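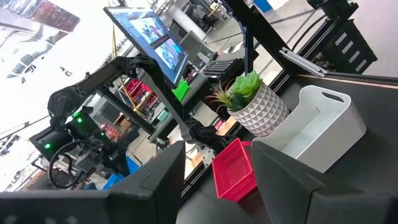 Chapter 4
A Place for Everything

Sorting is one of the oldest skills we have, and it's a real pleasure once you get going! In this chapter you'll plan storage for a small workroom, starting with baskets and bins.
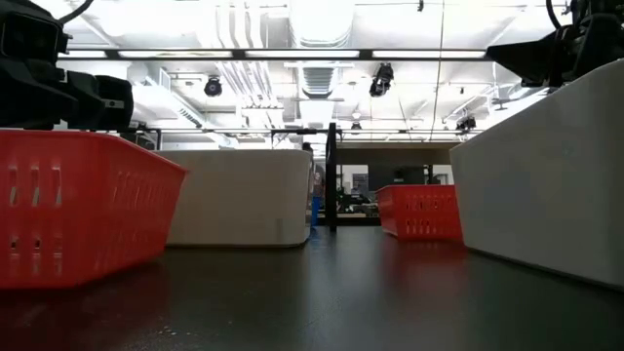

Slots let air through and give you a peek at what's inside. Solid walls keep crumbs and tiny screws in. Which would you choose for yarn? For beads? Jot down your answers before Section 4.1, where we sort 200 buttons.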